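3.2 Storing and sorting cables

Our second test task was cable tidying. Laiba Qureshi had noticed that most of the lost time in the Varnside study room came from leads left out on the tables - people sat down, pushed them aside and started work around them. We wanted to know whether a simple rule for coiling would help.

We asked 14 students to coil a black cable on the table and leave it ready for the next person. They got no instructions the first time. Most made small, tight loops, and in four cases the coil opened up again as soon as it was let go.
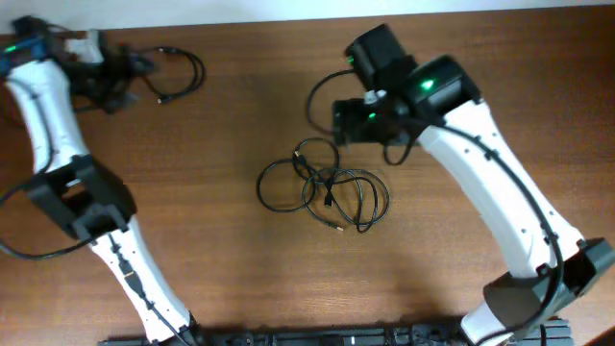 Figure 3. Black cable in loose loops on the wooden tabletop, connector tip at the end.

For the second round, Fahad Mirani wrote a short rule card: make wide loops, leave the connector on the outside, close with a strap. Shona Moffat timed both rounds. The strapped coils took longer to make but were quicker to undo, and only two of them had to be redone.

Several students said the card was too wordy. We cut it to three lines and taped it inside the drawer. Zachary Robichaud also suggested labeling each strap with the length of the cable, which we did in September, after the tests were finished. The labels were not part of the timing results in section 4.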